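How to Learn a Jazz Standard by Ear

By Védís Toft 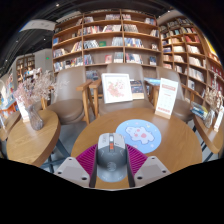

Reading time: 6 minutes

When I started to sing with the Tuesday band at Jorkurgate, I learned every song from paper. I could read well, so I thought I was safe. Then the pianist, Leif Hedegaard, put the song in another key and added a long introduction, and I was lost before my first word. Since then I learn standards by ear, and I want to show you the way I do it. It works for singers, and also for horn players with small changes.

What you need

One recording where the melody is sung or played quite plainly, one recording where it is not, a pencil, and a quiet room. An instrument is useful for checking notes, but please leave it closed in the beginning.

Step 1. Choose a plain recording first

Many people choose the version they love most. Often this is a version where the singer changes half of the melody, and you will learn her changes and believe they are the song. Look for an older recording, or one made for dancing. Keep your favourite for step 5.

Step 2. Listen without singing

Play the song from the beginning to the end and do nothing. Then play it again and count the bars quietly with your hand. Most standards have 32 bars in four parts of eight, and very often the first, second and last part are nearly the same. If you hear that form, you have much less to learn than you feared. Write the letters on your paper: A A B A. Some songs are A B A C instead, so do not decide too early.

Step 3. Learn the bass before the melody

I know this sounds strange for a singer. Kolbrún Lauritsen taught it to me, and I was not happy about it for the first month. Sing only the lowest note you hear at the start of each bar, on any syllable. It does not need to be beautiful. If the bass is walking, you will catch only the first note of four, and this is enough. Go through the A part until you can sing it with the recording turned off.

Step 4. Take the melody in short pieces

Work with two bars at a time. Listen, stop the recording, wait one breath, and sing. The breath is important – if you sing at once, you are only repeating like an echo. Sing on "la" or "doo" and leave the words for later. When you have one full part, record yourself with your phone and compare. Check the last note of each phrase with extra care, as it is there that I usually find my mistakes.

The B part takes longer. It often moves to another key, and the first note can be hard to find. Learn the jump from the last note of the second A to the first note of B as a separate small exercise.

Step 5. Now open the free version

Listen to your favourite recording with the plain melody in your head. You will notice where the singer comes late, where she leaves a note out, where she stays on one tone while the chords move under her. Choose 2 of these places and copy them exactly. More than this becomes an imitation.

Step 6. Change the key

Sing the whole song a little lower, then a little higher, starting from any note. Without paper there is nothing to rewrite, and this is the part I enjoy most. If you fall out of the tune, go back to the bass notes from step 3.

How long does it take?

My first song by ear took me all of September. A simple ballad now takes a few evenings, and a fast tune with many chords still takes two weeks. Sing the older songs again from time to time, or they will go away.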